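December

Left the flat at seven and was at the bench before the heating had come on. Cathal was already there, redoing his file names from the week before, so I made coffee for both of us and read back through my notes.

The plan this month is paper. So-yul Ha wrote the task sheet and it is short: reach, pinch, fold, crease, let go. She wants 101 good episodes before we break up for the holidays, all from people steering the arms by hand, and she wants them varied. Last month's set from the Besard room was too tidy. The policy trained on it did well when the sheet lay square and went to pieces when it didn't.

Cathal took the first turn at the controls and I did the logging. We kept to light blue, and I wrote down every restart with the reason beside it. The wrist cameras are the ones I care about. The overhead view is easier on the eye, but So-yul's last comparison showed the model leaning on the wrist views once the fingers get close, so those are what I check first.

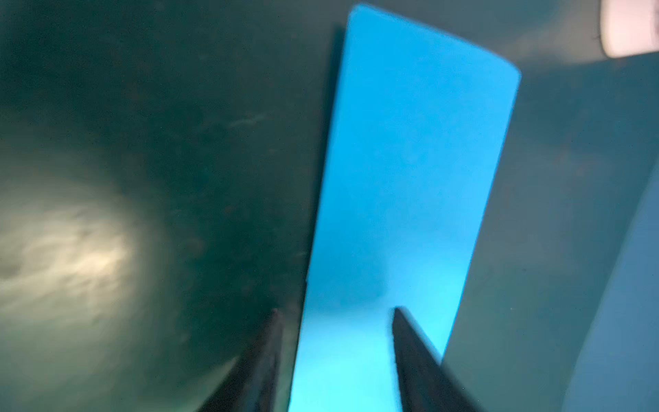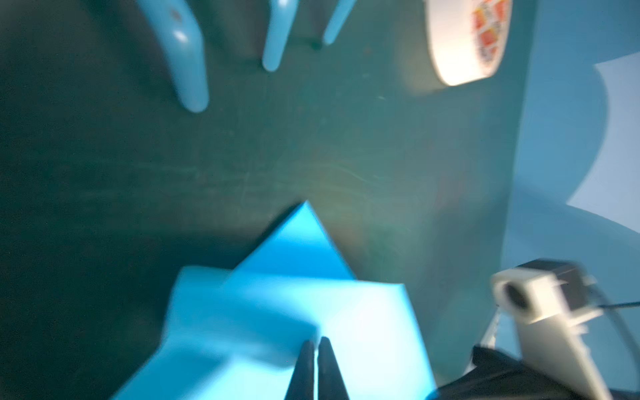 We swapped at ten. I am slower than Cathal and I hesitate before closing, and the hesitation goes into the data along with everything else. I asked So-yul whether I should be trying to hide it. She said no, leave it in, but don't park for more than 4 seconds or the model learns to park as well. I put that on a sticky note next to the pedals.

Glare was a nuisance again. I'd like the lamp moved. Cathal would like it left alone, as a thing that works only under perfect light is no use to anyone at Nedport. We agreed to colour-code the log by lamp position and let So-yul sort it out. Motion blur I'm less relaxed about. I wrote to Rantala asking if the exposure can come down a notch - no answer yet.

After lunch I threw out 6 episodes. Two were mine, where I had the wrong language prompt attached, and the others had gaps in the joint readings. Mestis wants 1000 across all the sites by the end of winter, and I can't see it happening unless they give us a second pair of operators.

Wrists sore by four. Backed up both drives, labelled the afternoon's batch, and walked home the long way past the harbour. Need to buy more paper tomorrow, and ask Cathal for the key to the supply cupboard.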